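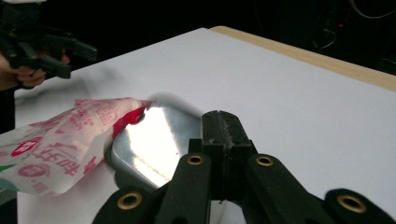 Wheat is sold by weight and by quality. Before a buyer agrees a price, a small amount called a sample is taken from the load and checked. Part of the check is done by eye. Grains are easiest to see against a pale background, so a smooth white table top like this one, with its strip of light wood along the far side, makes a good place to spread them out. The person checking looks for broken grains, stones and seeds from other plants.

What is moisture?

Moisture is the water held inside each grain. Damp grain can go mouldy in a store, and it also weighs more, which means the buyer would be paying for water. A meter measures the moisture and gives the answer as a percentage. If the number is too high, the grain is dried with warm air.

What is a forward contract?

A farmer can agree to sell wheat before it is harvested. This agreement is called a forward contract. It states the weight, the price and the month of delivery.

Suppose Mebrat Sisay grows wheat at Unell. She agrees to sell 307 tonnes to the Reinholz mill in November. If the market price falls by then, she still receives the agreed price. If it rises, she does not receive the extra.

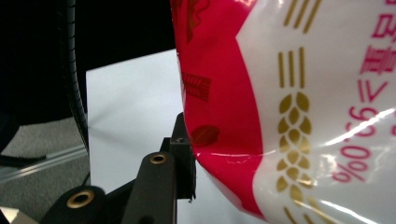 Words to know

Sample: a small part used to check the whole.
Tonne: 1,000 kilograms.
Mill: a place where grain is ground into flour.
Delivery: bringing the grain to the buyer.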